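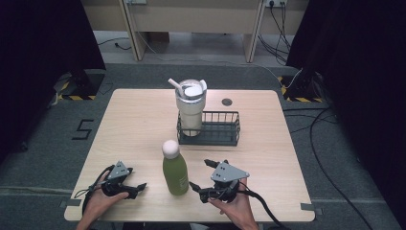
Chapter 6
Service Operations and the Cost of Waiting

Learning objectives

After reading this chapter, students should be able to distinguish between capacity and throughput in a service business, explain why customers respond to the length of a wait and also to its uncertainty, calculate average time in a system using Little's Law, and evaluate the trade-off between idle staff and lost sales.

Opening case: The lunch hour at Saltside

Saltside is a counter-service restaurant in a district of offices and small workshops. When Suha Daher bought the business, it had 77 seats, one register, and a kitchen designed for evening dining. Lunch brought in most of the customers but less than half of the profit. Between noon and 1 p.m. the line regularly reached the door, and people who saw it from the sidewalk often kept walking.

Daher's first response was to add a cook. The kitchen became more comfortable, but the line did not get shorter. A second cook was hired the following month with the same result. Only when the operations manager, Petro Yurchenko, recorded the time at which each order was placed, started, and picked up did the source of the delay become clear. Orders spent little time in the kitchen. Customers spent most of their wait in front of the register, where each of them read the menu, asked about substitutions, and paid.

The resource that limits the output of a process is called the bottleneck. Adding capacity anywhere else raises costs and leaves output unchanged. At Saltside the two additional cooks were idle for part of every lunch hour, while the register was in constant use. A second register, together with a printed menu handed to customers in line, cost less than either cook's wages and allowed the restaurant to serve the people who had been walking away.
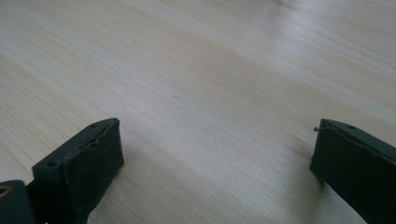 The case also shows that a bottleneck can move. Once orders were taken more quickly, the kitchen received them in bursts, and the pickup shelf became crowded. Daher then had to decide whether the remaining delay was worth removing. A manager who eliminates every wait will usually pay for capacity that stands unused for most of the day. A manager who eliminates none will lose customers to competitors. The proper amount of waiting in a service business is rarely zero, and finding it requires measurement.

6.1 Why services are different

A manufacturer can build inventory in slow months and sell it in busy ones. A furniture plant that expects strong sales in December may begin production well before then and store the finished goods. A restaurant, a clinic, or a repair shop has no such option. An unused appointment at 10 a.m. cannot be sold at 4 p.m. Economists describe this property as perishability, and it explains why service firms devote so much attention to reservations, off-peak prices, and staff schedules.

Services also differ in that the customer is present for much of the process. The customer's own choices, such as arriving late or changing an order, affect how long the work takes. This source of variation is difficult to control and must be allowed for in planning. A process that runs at full capacity on average will form long lines whenever arrivals or service times vary, even slightly.

6.2 Measuring flow

Three quantities describe any service process. The arrival rate is the number of customers who enter in a given period. The throughput rate is the number who complete the process. The time in the system is the interval between a customer's entry and departure. When a process is stable, its arrival and throughput rates are equal over the long run, and the average number of customers present equals the arrival rate multiplied by the average time in the system. This relationship is known as Little's Law.

Key terms introduced in this section: arrival rate, bottleneck, Little's Law, perishability, throughput rate.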